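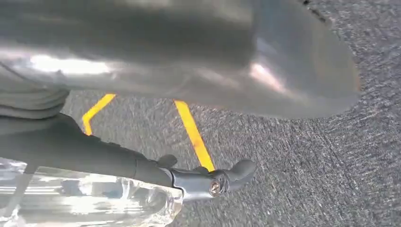

Keeping the Small Stuff Together

Home Stories Repairs Events Contact

The woman who runs the sorting tables at the Randcombe reuse shop has been there since it moved from Caltholm. She asked to be left out by name, so I will just call her the manager. We talked on a Tuesday, before the doors opened.

The shop takes in household goods, mostly fabric and plastic. Last April it logged 1,101 items.

"People think the big furniture is the hard part," she said. "It's easy. You put a price on it and somebody with a truck comes. The trouble is cloth and clear plastic."

I asked what was wrong with clear plastic.

"You can't see it. Put it next to something gray under our lights and all you get is glare. I've reached right past things. So we check it by hand. I run a thumb along the rim and down the side, and if I feel a crack it goes to recycling."

Cloth gets a different treatment. Covers, sleeves and odd lengths of fabric arrive bunched up, and she wants every one opened out before anybody decides on it.

"A folded thing hides its stains. Gray is the worst for that. Shake it out, look at both sides, fold it again. It takes 30 seconds."

The shop has 4 tables, bought secondhand from a print works called Dankwa. One is for fabric only. She would like a second for fabric, but there is no space until the back shelves come down.

Prices are low. A clear container without a lid goes for 59 cents, and with a lid it costs a dollar. She tried selling lids separately for a while and gave it up.

"Customers would stand there trying every lid in the box. They'd be here all morning, and then they'd leave the lids on the floor."

I asked what she would tell people who are packing up a donation at home.

"Wash it and dry it. Don't stuff cloth inside the containers to save room, because then I have to pull it all out again. Put the lid on if you have it. If you don't, bring it anyway."

The shelves are due to come down when the Prumard Street entrance is repainted. Until then, donations go in through the side door, and she asks that bags be tied.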